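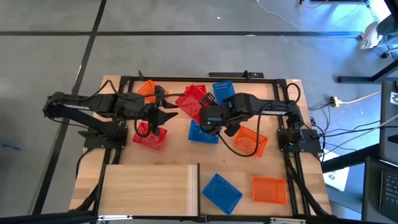

Thread · Home & Storage

1/ Moving the small baskets out of the hall closet and into the kitchen this week. Red, blue and orange plastic, three of each, all out on the table so I can sort them before anything goes in. Notes as I go, for the people who asked after the pantry thread.

2/ They came from Talwood, the discount place by the bus depot. Sold loose, no lids. I bought them over two trips and kept the colors even because I already had a plan for them. The plan has changed since.

3/ The old plan was one color per person. Red for me, blue for Princess, orange for whoever was in the spare room. It lasted until February. Things like batteries and tape don't belong to a person, so they ended up in whichever basket was closest.

4/ New plan is color by room. Red stays in the kitchen. Blue goes to the bathroom shelf. Orange goes by the front door.

5/ Red first. One for tea and instant coffee, one for spice packets, one for the things that come with takeout. The one with takeout sauces has a limit: when it's full, no more get saved.

6/ The sides on these have holes, so small things can poke out. Pens, skewers, the thin allen keys. I cut a piece of cardboard to the size of the bottom and stand another piece along one side. Cereal boxes are the right thickness. Shipping boxes are too stiff to bend into the corners.

7/ Blue. Medicine in one, hair things in another, and the third is for travel sizes. I check dates on the medicine when I move it. Threw out a cough syrup and a tube of something with no label left on it.

8/ The bathroom shelf is 30 cm deep and the baskets fit front to back with room behind. I put spare soap in the gap. If your shelf is shallower, turn them sideways and measure again before you buy.

9/ Orange is the front door. Keys and transit cards in the first. Dog leash, bags and the small flashlight in the second. The third is for things leaving the house — returns, library books, the neighbor's dish.

10/ The leaving basket gets emptied on Sunday whether or not I feel like it. If something has been in there two Sundays in a row, it goes in my bag and I deal with it Monday on the way to work.

11/ Labels. I used Rizvi paper tape and a marker. It peels off plastic without leaving glue, and I change my mind often enough that this matters. The printed labels I tried before curled at the ends after a month.

12/ Washing: dish soap, warm water, an old toothbrush for the holes. Let them dry upside down on a towel. Don't line them with cardboard until they're dry all the way through or the cardboard goes soft and smells.

13/ Rafia Rind asked if they stack. They do when empty. Full, the top one sits on whatever is in the bottom one, so I keep them in a single row. I wouldn't stack them on a high shelf.

14/ She also asked about fabric bins instead. I had the Zivstead ones. Fine for scarves and hats. In a kitchen they pick up crumbs and you can't rinse them.

15/ Still undecided: where the batteries go. Kitchen makes sense because the drawer with the screwdriver is there, but all the red ones are spoken for. For now they're in the door basket with the flashlight.

16/ Next is the shelf over the washer. I'll add to this thread when that's done.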